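Breakfast corner on one white table: how do you lay it out?
Posted in Kitchens and Small Spaces, Clellomness Community Help

Narendra Dwivedi
Hi all! I've finally got a spot for a proper breakfast corner and I'm a bit giddy about it. It's a white tabletop with a two-slot toaster, a wire rack for toast, a woven basket for rolls and pastries, and a plastic container that I haven't found a job for yet. I've got 200 dollars put aside for extras, but I'd love to spend none of it and just get the arrangement right. My main question is where the basket goes. I like it at the front left where everyone can reach it, but then the toaster ends up back behind the fruit and I'm forever leaning over an apple to get at the lever. Should the bread things all live together, or is it better to have baked stuff on one side and toast on the other?
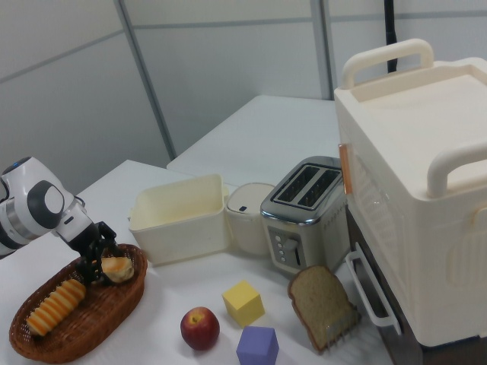
Nonden, November

Any and all opinions welcome, especially from people who've done this in a tiny kitchen. Mine is small enough that the table has to be cleared by lunchtime, so bonus points for anything that packs away fast!

Dhillon Flat 5
Ooh, I love this sort of thing! I'd keep the basket exactly where you have it. Rolls and pastries are grab-and-go, so front left is perfect, and an oval basket takes a long pastry on the diagonal with space beside it for a roll or two. Line it with a tea towel and you can lift out all the crumbs in one go.

The toaster is the bit I'd move. Bring it forward so the lever faces whoever's making toast, and put the wire rack right beside it. A slice goes from slot to rack in one short hop and stays crisp because the air gets round it (flat on a plate it goes soggy underneath, which drives me mad). Then shift the apple over to the plate side, so your sleeve isn't brushing past it every time.

Use the open container for fruit! Bananas especially. They roll about and get bruised on a bare table, and a square bin with low sides keeps them put. When it's pack-up time you carry the whole bin off and you're done.

derel_toast
just get a tray

clellomness_kay
Seconding the fruit bin, and adding my favourite part, which is the storage box. Ours sits on the cabinet behind the table and holds everything that isn't wanted every morning: jam spoons, spare napkins, egg cups, the good butter dish. Get one with handles you can grab without looking. I timed our pack-up last winter, the whole lot takes 349 seconds with two kids "helping", and I'm still ridiculously proud of it.

Also, give yourself one plate that stays out. A round pink one does the job beautifully on a white table, nice and cheery, and it gives a hot slice somewhere to land while you hunt for the marmalade. 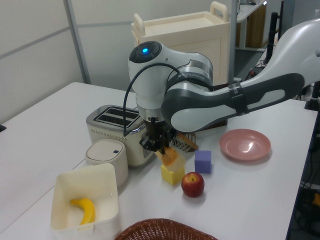

Can I leave sliced bread standing in the wire rack overnight?
Better to put it back in its bag or a bread bin once breakfast is over, as it dries out quickly with air on both sides. If you forget, cube it and make croutons, they're brilliant in tomato soup.

Narendra Dwivedi
These are fantastic, thank you! I've swapped the toaster and the apple and it's so much easier to get at the lever. The container is now officially the fruit bin. I'm keeping the 200 dollars for a really good loaf every weekend until it runs out. derel_toast, I did try a tray, but mine's too wide for the doorway!

clellomness_kay
Great use of the money. Try a seeded rye, it's gorgeous toasted twice on a low setting.

Thread viewed 2816 times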